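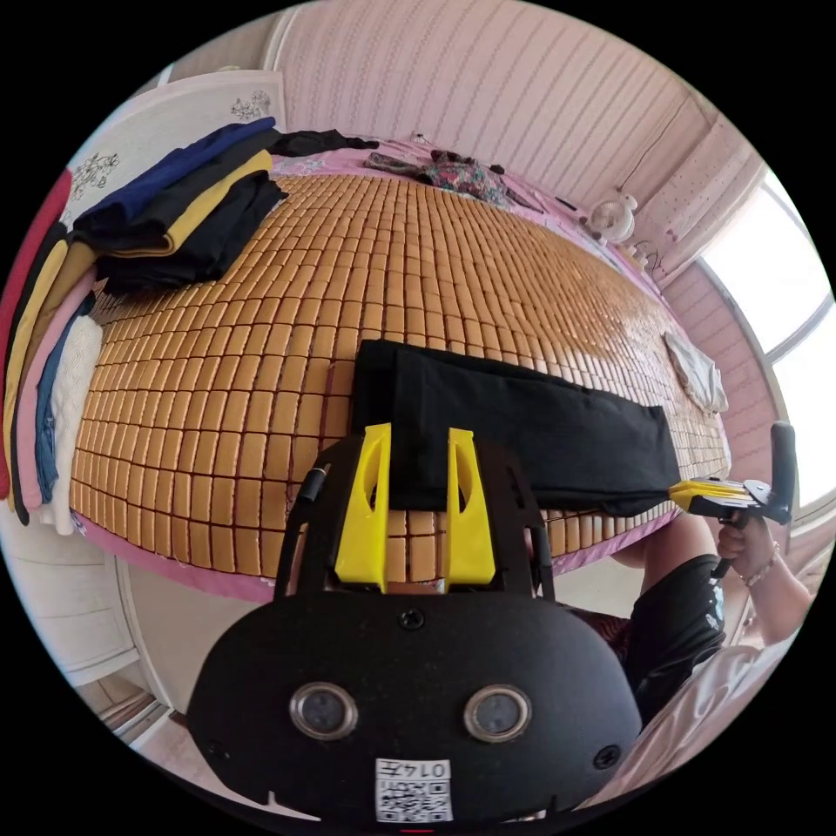

3. Setting up the sleeping surface

This section covers fitting the cooling layer to a bed and making the bed up for warm nights. It applies to all Ondard summer bedding sets, whichever layer was supplied with yours. The layer goes on top of the mattress and under the sleeper, with nothing thick between the two. A bamboo tile mat, made of small rounded blocks joined in rows, should cover most of the bed when it is spread out, and the tan and orange shades of the blocks are normal in a natural material. The woven grass mat (Lý) and the quilted cotton pad (Wivau) are laid in the same way except where a note says otherwise.

Read the whole section before you start. If you are fitting a layer to a child's bed, read 3.6 first.

3.1 Before you begin

Check that the layer is the right size. It should be no wider than the mattress. A mat that hangs over the side will bend sharply at the edge when someone sits there, and the cords between the tiles will wear through at that point. A gap of 3 cm or so short of each side is fine, but do not trim any mat to make it fit. Cutting a tile mat releases the cords and the rows will come apart.

You will need:

The cooling layer
One fitted sheet, cotton or linen
Four corner straps (in the small bag with the care card)
A soft dry cloth
A damp cloth, well wrung out

Take off the existing bedding, including any mattress topper. Memory foam toppers hold heat and let a tile mat sink in the middle. If the mattress is too firm for you without its topper, use the Wivau pad instead of a mat.

3.2 Airing a new layer

New mats are packed rolled and may smell of the wrapping, or faintly sweet. The smell fades with airing.

1. Cut the wrapping with the mat lying on its side. Do not stand it on end, as it may unroll quickly.

2. Unroll the mat on a clean floor, smooth side up. The smooth side has rounded edges and no visible knots.

3. Wipe it along the rows with the damp cloth, then with the dry one.

4. Leave it flat in a shaded room with a window open overnight. Turn it over once.

5. Run the flat of your hand over both sides. If you find a rough tile, see 3.8.

Note: Do not air bamboo or grass mats in direct sun. Strong sun makes bamboo brittle and can split it along the grain.

Note: The Wivau pad should be washed once before use. Follow the label sewn into the seam.

3.3 Preparing the mattress

1. Vacuum the mattress on both sides if it can be turned, and along the piping.

2. Let it stand uncovered for an hour. Mattresses hold more damp than people expect, and a mat laid over a damp mattress can go mouldy underneath.

3. Put on the fitted sheet and pull it tight. Creases under a mat can be felt through it.

4. Check that the bed base is sound. A broken slat leaves a hollow, and a mat laid over a hollow puts strain on its cords.

Caution: Do not use a plastic or rubber-backed mattress protector under a mat. Moisture cannot pass through it. A cotton protector may be used.

3.4 Laying the layer

Two people make this easier for the double and king sizes, but one can manage.

1. Place the rolled mat across the foot of the bed with the free end towards you.

2. Line up the free end with the foot of the mattress and check that the gaps at the two sides match.

3. Unroll towards the head of the bed. Roll it steadily, without lifting and dropping it.

4. If it runs crooked, roll it back and start again. Do not drag it straight from one corner. Dragging pulls the rows out of line, and they are slow to settle back.

5. Press the mat down with both palms, working from the middle outwards.

6. Fold nothing under. If the mat is longer than the mattress, it is the wrong size.

The Lý grass mat has a grain. Lay it with the grain running from head to foot so that it is not rubbed the wrong way when you turn over.

3.5 Fitting the corner straps

Straps are optional with tile mats, whose own weight tends to hold them in place on a cotton sheet. They are needed with the grass mat and the pad.

1. Find the loop at each corner of the layer.

2. Pass the strap through the loop and fasten it back on itself.

3. Lift the corner of the mattress and hook the other end over the lower edge.

4. Do the same at the opposite corner, working diagonally, then fit the remaining two.

5. Tighten until the strap is straight but still gives when you press it. If the corner of the layer curls down, the strap is too tight.

Caution: Bend your knees when lifting the mattress. For heavy sprung mattresses, have a second person lift while you fit the hook.

3.6 Children, older sleepers and pets

Do not use tile or grass mats in a cot, or on any bed used by a child under 3. The cords may be chewed or pulled loose, and a loose tile is a choking hazard.

On a bunk bed, measure from the top of the mat to the top of the guard rail after fitting, and check it against the bed maker's instructions. Do not use any mat on the top bunk if it makes the surface slippery to climb onto.

A tile mat is cooler and smoother than a sheet. People who need to push up on their hands to get out of bed may find that it slides under them. In this case fit all four straps, or use the pad.

Cats like to scratch grass mats. We know of no reliable way to prevent this other than closing the door.

3.7 Making up the bed

Most people sleep directly on the mat. If you find the tiles too hard, or if long hair catches between them, lay a thin cotton sheet over the top. You will lose some of the cooling effect, though less than you might think if the sheet is a loose weave.

Pillows should have a plain cotton case. The Pakora pillow cover, supplied with the larger sets, is made to go over an ordinary pillow and fastens at the back with ties. Tie them in a bow and not a knot, or you will be cutting them off on washing day.

For a top cover, use a single sheet or a light cotton blanket. Keep a second blanket within reach. Temperatures often drop before dawn, and a mat that felt pleasant at midnight can feel cold by then.

Note: Never use an electric blanket or a heated pad above or below any layer in the range. Switch it off at the wall and take it off the bed before fitting.

Note: If you use a fan, point it across the bed and not straight at the sleeper.

3.8 Small faults you can put right

A tile feels rough. Rub it along the grain with very fine sandpaper, then wipe off the dust. Do not use varnish or oil. Both go sticky in hot weather.

A tile is cracked. Stop using the mat until it is replaced. Spare tiles come with a length of cord and a leaflet. A cracked tile in an outer row is a simple repair; in the middle of the mat it takes more patience, as each row has to be loosened back to the fault.

The mat clicks when you turn over. This is usual for the first few nights, while the cords ease. If it carries on, check for a hollow in the mattress.

The mat slides. Fit the straps. If they are already fitted, look at the sheet underneath — satin and polyester are both too slippery.

Dark spots appear. Brush them off outdoors, wipe with a cloth dampened in equal parts white vinegar and water, and dry the mat thoroughly in the shade. Check the mattress for damp before putting it back.

3.9 Daily and weekly care

Wipe the mat each morning with a well wrung cloth if you have slept directly on it, and leave the bed unmade until it has dried. Once a week, lift the mat, shake out the sheet beneath and let the mattress air.

Do not soak bamboo or grass. Do not put either in a washing machine or tumble dryer. The Wivau pad and the Pakora cover may be machine washed at up to 32 degrees on a gentle cycle. Dry them on a line, away from radiators.

If something is spilt on a tile mat, lift it at once and blot both sides. Liquid runs straight through between the tiles, so change the sheet as well.

3.10 Taking it off for the winter

In most homes the layer goes on in May and comes off when the nights turn cool.

1. Undo the straps and put them back in their bag.

2. Wipe both sides of the mat and let it dry fully. Allow a whole day.

3. Roll it from the foot end, smooth side in. Do not fold it.

4. Tie it loosely in two places with cotton tape. Rubber bands mark the tiles.

5. Store it lying down in a dry cupboard, in a cloth bag or an old pillowcase. Avoid lofts and garages, and do not stack anything on top.

If the relative humidity in the cupboard stays above 70 per cent, choose somewhere else or take the mat out to air during the winter. Section 4 deals with longer storage and with ordering spare cord, straps and tiles.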